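4. Recording your first batch of examples

Okay, you've got the Butar arm bolted down and the Kavetti software open. Now comes the part I like best - showing it what to do!

1. Pick one small task and stick with it. I started with picking up pens from my desk, and I'd suggest the same (they're cheap, and they roll just enough to keep you awake).

2. Lay your things out with a little space between them. Mix up the kinds if you can. A marker and a clear ballpoint look very different to the wrist camera.

3. Open the gripper all the way before you hit Record. If you start half closed, the arm learns to start half closed, and you'll be fixing that for days.

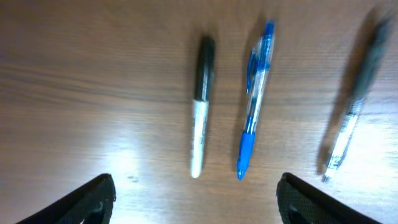 4. Move in slowly and squeeze once. If you miss, stop and throw that take out. Tsung-han Tu keeps his misses in a separate folder, and that works fine too, as long as they never get mixed in with the good ones.

5. Shuffle everything and go again. Change the angles, swap the order, slide the whole bunch over a bit. I do 8 takes, then get up and stretch.

6. Keep going until you have around 200 good takes. Yes, it's a lot - put some music on.

Note: Glare on a shiny table is okay in some takes, but don't let every take have it in the same spot. I move my lamp between batches.

Caution: Keep your fingers out of the gripper while the red light is on, even if a pen is rolling away from you. Let it roll!

When you're done, press Save Batch and wait for the beep before you unplug anything. Training is in section 5.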